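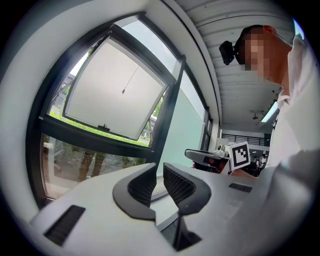 Home Talks Notes People Contact

Print this page | E-mail this page

Comparing two hand-held grippers: speaker notes
Zuleica Toledo, 15 November 2023

(Wait for the door to close. Say hello to the Raseck people in the back.)

Good afternoon, everybody, and thank you for coming up all those stairs! I know some of you have been in talks since breakfast, so I'll try to be kind and keep the charts few. What I'd like to share is what we learned from putting two hand-held grippers side by side, the Siriwan and the Rundgate, and using each of them for long enough to get properly fond of it and properly annoyed with it.

(Pass the spare fingers around now, so they come back before the questions.)

While those go around, please press on the mesh pads with your thumb. Odair Vasconcelos spent most of March on pads alone, bless him, and he ended up liking the woven ones best. They hold a glass jar nicely and they forgive you a bit if you come in crooked. They also collect lint like you wouldn't believe, and we took to wiping them down every 100 grasps.

Now, the numbers. We kept 467 recordings in the end, out of a good many more that we threw away - mostly my own, I'm sorry to say, from the first days when I kept tilting my wrist. Each gripper got the same 6 tasks. On folding cloth the curved fingers won easily. On coins and thin cards they were hopeless, and Natanael Rocha went back to the straight ones and was much happier.

(Slow down here. Last time I rushed this part.)

A word about the cameras, which I could talk about all evening. The wide lens on the gripper is lovely for keeping the fingers and the room in one picture, but a bright window behind the fingers gives you almost a silhouette. We tried a fixed exposure and we tried letting it adjust by itself, and I still go back and forth on it. Fixed was better for the markers. Automatic was better for everything else.

Weight matters more than I expected. The Rundgate is about 300 grams heavier, and you feel it in your forearm well before lunch. If you are buying for a team, let the person with the smallest hands try it first.

(If there's time: the story of the sticky trigger at Turkberg. If not, straight to thanks.)

Thank you to Odair and Natanael, and to Adalberto Teixeira for lending us his bench. Questions, please - and could I have my fingers back?

Contact: Zuleica Toledo | Copyright 2023 | Back to top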